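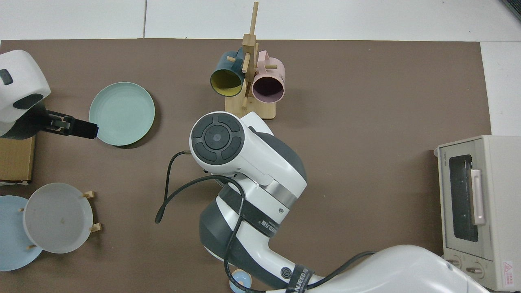 I've had the Skirnier teaching kit on loan for most of the summer and I'm still finding excuses to switch it on. You get a pair of small hand-held leader arms, a foot pedal and the recording software. Move the leaders and the big arms copy you, grippers and all, and every go is saved as an example for the robot to learn from.

What a lovely thing it is to use! The leaders are light enough that I forgot about them by the second session (my old set, a Samarakoon, left me rubbing my shoulders after 17 takes), and the finger triggers let you close on something thin very gently. We do kitchen jobs at Drastthorpe, so plates and lids matter to us.
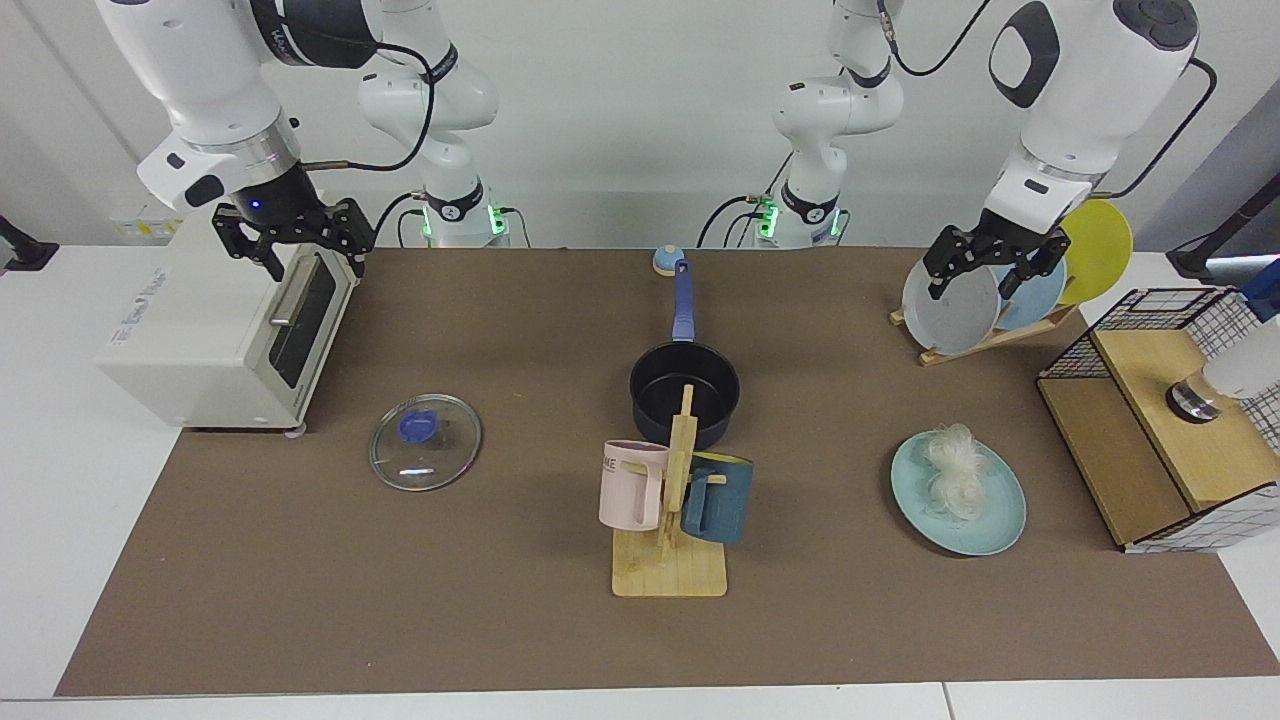
Left gripper on the front plate, right arm over by the toaster oven.

The pedal is my favourite part — tap to start, tap to stop, hold to throw the take away. I've saved 407 takes so far and want 1,000 by September.
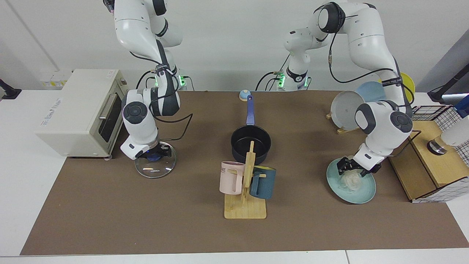 Anwara Akanda disagrees with me about the pedal and would sooner have a button on each leader, as she keeps stopping takes by accident when she shifts her weight. She does like guiding the arms directly by hand, which the kit also allows, and finds it quicker for teaching a single pose.

I tried that too, and for one arm it's great. With two arms going at once I ran out of hands, so I went back to the leaders and stayed there.
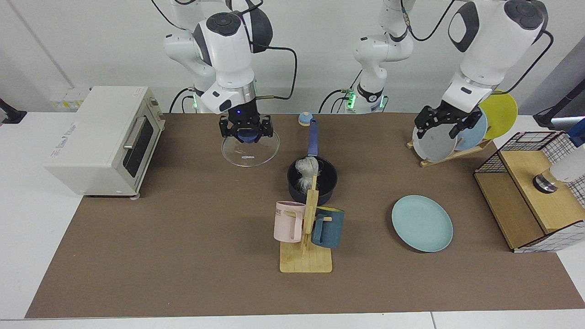 Grumbles? The replay window is tiny, and the software sorts takes by name when I'd much prefer time. The Lisisell stand costs extra and you'll want it, or the leaders slide about on the desk. I'd still buy the lot tomorrow, and I've asked if we can keep ours.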